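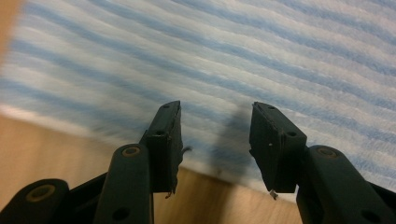 Blue and white striped cloth, seen between the two pads.

March, notebook 2, morning

Second pass through the Povach council minutes, funding motions only. The aim is the same as on the first pass: for every recorded vote on a money item, write down what was moved, who moved it, whether anyone tried to delay it, and how it ended. Dong-geon Yeon did the first pass and I did this one without looking at his sheet.

The set now stands at 315 recorded votes. They come from the scanned minute books, run through Cheon to get text, then checked by eye wherever a vote count looked odd. The full set of speeches attached to those votes is 2,755, but I am leaving speeches alone until the votes are settled.

We differ on 38 votes. Most of the trouble is in one place, the code for delay. The Povach standing orders let a member ask that a money item "lie over" to the next sitting. Dong-geon coded every lie-over as delay. I coded it as delay only if the member had spoken or voted against the item, and otherwise as routine. Neither reading is in the code book. I wrote the code book, so that is my fault.

Went through the differing votes with him at the desk before lunch. Notes:

Road repair grant, spring sitting. Member asks for it to lie over because the annex was missing from the papers. He had it as delay, I had routine. Agreed routine. The annex is mentioned as missing in the clerk's own note.

School heating, same sitting. Same member, same wording, no missing annex. Spoke against the item at length, then asked for it to lie over. We both had delay.

Ferry subsidy. Asked to lie over by a member who had said nothing at all on it. This one is hard. She voted for it at the next sitting. Left as "unclear" for now. I don't want a third code if we can avoid it, but I don't want to guess either.

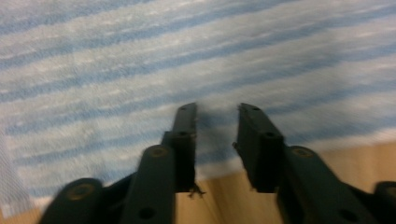
Striped cloth again, blurred.

After lunch. Started on the Tevska district books for comparison. Tevska has no lie-over rule. A member who wants to hold up a money item there has to keep talking until the chair closes the sitting, or walk out with enough others that the count falls short. Both show up badly in the minutes. The talking is usually one line ("discussion continued") and the walk-out is only visible if you compare the roll at the start with the vote at the end.

Tried comparing rolls on one of the winter sittings. It works but it is slow. The clerk that year wrote surnames only, and there were two members with the same surname on opposite sides. Their initials appear on the opening roll but not on the vote. I matched them by seat number from the front of the book and marked the match as soft.

A warning for whoever picks this up: Cheon reads the word "deferred" as "referred" in the older Tevska type. Those are different things. Referred means it went to the finance panel, which could amend it and send it back. Deferred means nothing happened to it. Search for both and look at the scan each time. I have added this to the known errors page in the Ukano folder.

Also in the Ukano folder: the old vote sheet, now renamed with "first pass" at the end. Please don't edit it. If you find a mistake in it, put the mistake in the log with the sitting and item number, and fix it in the merged sheet only.
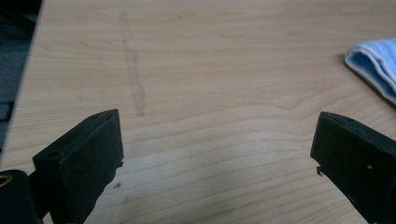 Does a motion to adjourn count as delay if it comes before a money item?

Code it as delay only when the money item was next on the order paper and the mover had opposed it on the record, at that sitting or an earlier one. Other adjournments go in as routine.

That rule is going into the code book under "delay", along with the new wording for lie-over. The lie-over wording we settled on: delay if the mover opposed the item in speech or by vote at the same sitting; routine if the clerk records a paperwork reason; unclear otherwise. Where both of the first two apply, opposition wins and the paperwork reason goes in the comment column.

Dong-geon's worry is that this makes Povach look more orderly than it was. His point is that members who wanted to hold up money without being seen to oppose it would do exactly what the ferry member did. Fair. We can run the tables both ways, with unclear counted as delay and then as routine, and report the two side by side.

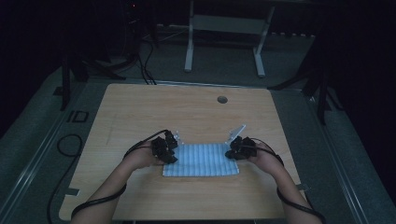 The other thing to settle is what to do with split items. Povach sometimes took a money item in parts, with up to two lie-over requests on different parts of the same grant. At present each part is its own row. That swells the count for sittings where the chair liked to divide things. I'd sooner keep the rows and add a parent number so they can be joined later -- easy to add now, a nuisance afterwards.

To do, next session:
Recode all lie-overs under the new wording, both of us, separately.
Add the parent number column.
Finish the winter sittings for Tevska, rolls and votes.
Ask the archive if the missing annexes were kept apart from the minute books.

Stopped at 17:40. Merged sheet saved, log up to date.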